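Home About Archive Recipes Contact
Search this site
Type and hit enter

Passing to the Left

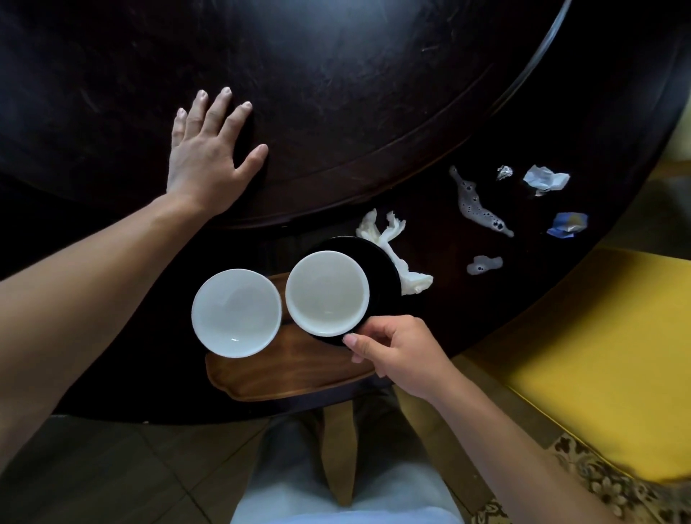 Filed under: Family, Food, Grudges

2020-11-01

My mother-in-law, Daranee Sitthichai, does not believe in splitting a check. She believes in winning one. I have been married into this family for nine years and in that time I have paid for dinner exactly twice, once when she had the flu and once by faking a trip to the restroom and handing my card to the hostess behind a fish tank. She didn't speak to me until dessert, and then only to say the mango was overripe, in a tone that let me know whose fault that was.

I've been thinking about this a lot lately because we haven't eaten out as a group since before April, and I find that I miss the fighting more than the food.

For those who didn't grow up with it, the check fight has rules. You can't bring it up before the meal. Mentioning money while people are still ordering is a sign of weakness, or of having been raised in my family, where my father read the right-hand column of the menu out loud. The real work happens late, when the plates are mostly bones and somebody's uncle is telling the boat story. That's when you watch the hands. A purse moves from the floor to a lap. A man who hasn't stood up in two hours suddenly wants to look at the weather.

The best I ever saw was Nattawut Thammasiri, a cousin of some kind (I've had it explained and drawn on a napkin). He came to the Sriwong, our usual place, the day before a family birthday and left $525 at the register, tip included, for a dinner that hadn't happened yet. Daranee went up to pay and was told it was all taken care of. She came back to the table, sat down, and ate a cold spring roll very slowly while looking at him. I'm told she mailed him a check. I'm told he mailed it back. As far as I know it is still traveling.

My wife's aunt Kamonchanok prefers force. She is maybe five feet tall and she once took a leather check folder out of my grip with a move I associate with bar bouncers. Then she patted my cheek. I had a mark on my wrist at work the next day and told people it was from gardening.

My own side handles things differently. My brother has an app. After Thanksgiving two years ago he sent everyone a request for their share of the turkey, and my sister disputed the stuffing. I told Daranee about this and she asked if he was in some kind of trouble. She wanted to send him $200. I said he was fine, he just keeps records, and she nodded like I'd told her he drank.

Anyway, there was going to be a big one this year. Her seventieth, three tables, the fish with the ginger, everybody flying in. I had been saving up and scheming. I had a plan that involved the parking lot. Now it'll be a video call, with each household eating its own noodles and Nattawut's forehead filling a third of the screen.

Except that this morning a delivery guy showed up with nine containers of food from the Sriwong, paid for, with no name on the slip. My wife says it wasn't her. I called Daranee to thank her and she said, very coldly, that she had gotten one too.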